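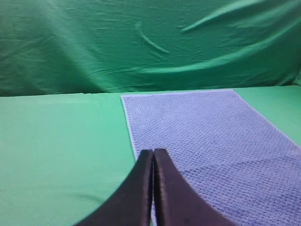

Wing-sze Lu
Track and Ride Documentation, Resten Park Railways

Section 4: Morning set-up of the Breker Runner

Welcome to the best job in the park! The Breker Runner is a timber-framed family coaster with 88 numbered bents (the upright frames that carry the track), a chain lift and two trains, and every one of its days starts with you and a flashlight. Read the whole section before your first shift, then walk it with Kuo-hua Choi or another signed-off operator before you do it alone.

You will need
Track key and cab key, on separate rings
Inspection hammer
Flashlight with a spare battery
Orange paint marker
Walk sheet, form T2

4.1 Locking out the ride

1. Check that both trains are parked in the storage shed with wheel chocks in place.
2. Turn the main drive switch in the cab to OFF and take out the key.
3. Hang your own padlock and name tag on the switch. Each person going on the track hangs a lock.
4. Press the lift start button once. The chain must not move.

CAUTION: If the chain moves, even a link or two, get everyone off the platform and call Zamfira Dobre in the maintenance office. Do not try a second time.

4.2 Walking the track

Start at the station and walk in the direction the train travels. The view from the top of the lift at that hour is wonderful, and you are welcome to stop and enjoy it. Just stop walking first!

5. Clip your harness to the cable before you leave the platform.
6. At each bent, look at the bolts where the ledgers meet the posts. A bolt that has worked loose usually leaves a clean ring on the wood around the washer.
7. Tap the bolts on both sides with the hammer. A tight bolt rings and a loose one clacks, and after a week or so you will hear it in your sleep.
8. Mark a loose bolt with the orange marker and write the bent number on the sheet. Tightening is done by the carpenters.
9. Run your light along the steel running strip. Look for lifted ends, cracks and popped screws.
10. At bent 31, check the drain under the first dip. Leaves pile up there, especially in March.

NOTE: Wood moves with the weather. After a long dry spell you can expect more marks than usual, so allow extra time.

4.3 Test runs

11. Take your lock off once you are back on the platform. The last lock off belongs to the person who put on the first.
12. Load the front train with the water dummies. Full load is 500 kg, and the sheet on the shed door shows which seats to fill.
13. Send the train around empty of people, then twice more with the dummies in.
14. Time each loaded lap from dispatch to the final brake. A normal lap is 165 seconds. Cold grease can add almost 2 seconds to the first one.
15. Listen on the Stodden turn. You want a steady rumble, with no squeal and no knock.
16. Repeat with the second train.

CAUTION: Stay behind the yellow gate during every test run, including the slow ones.

If a lap comes in long and the second one is no better, check the greaser on the lift chain before anything else. Ka-ming Kan wrote a very good page on the greaser and it is in Section 7.

4.4 Signing over

17. Fill in both lap times and sign form T2.
18. Hand the form and the cab key to the shift lead.
19. Open the queue gate only when the lead gives the word.

Steps 12 and 13 were revised on 12th April. Please recycle older copies, including the laminated one in the cab. Corrections go to Tracey Tindall at the operations desk, and she loves getting them.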